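I moved to a shared desk in February and started labeling everything I own with paint markers. A few notes on what held up and what didn't.

1/ My rule is simple. If it leaves my bag, it gets my initials. Chargers, notebooks, lunch containers, the lid and the bottom both. Lids wander off on their own.

2/ Regular washable markers are useless on plastic. I wrote my initials on a lunch box at 8 p.m. and they were gone after one trip through the dishwasher.

3/ Permanent ink lasts longer but it rubs off anywhere your hand goes. On a water bottle that's the middle. Write on the bottom or up near the neck.

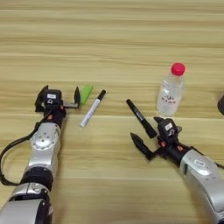

Two markers and a plastic water bottle on the table.

4/ Clean the plastic with rubbing alcohol first and let it dry all the way. I skipped this on my first try and the ink beaded up.

5/ Afroza Seneviratne asked if tape labels are better. For binders and boxes, yes. For anything that gets washed, the corners lift after a couple of weeks and then they collect crumbs.

6/ The paint markers I settled on are from Rolix. Fine tip, white and black. I paid for them myself. The Sirkton ones have a nicer cap but mine dried out by spring.

7/ Store them flat. Standing up, the paint settles at one end and you spend 2 minutes shaking before you get a line.

8/ Kamol Rungrueang uses colors in place of initials. One color per person, a dot on everything. It works in his house because there are 3 of them. At my office there are 34 of us and we'd run out of colors fast.

9/ Put something under your work. Paint marker does not come out of bare wood. I have a white dot on my kitchen table at home that I've tried to sand out twice.
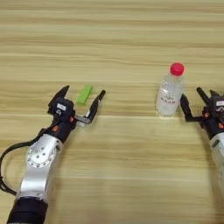 10/ Things I stopped labeling: pens, paper clips, cheap forks. They disappear anyway and I don't miss them.

11/ Things I wish I'd labeled sooner: my good scissors, my umbrella, and the black phone charger that looks like every other black phone charger in the building.

12/ Shireen Xaba wants to know how to get old labels off. Rubbing alcohol for permanent ink, with a cotton pad and some patience. For paint I use a plastic scraper and go slowly. If anyone has a better way to get it off soft plastic, please reply, I have a lid here with the wrong initials on it.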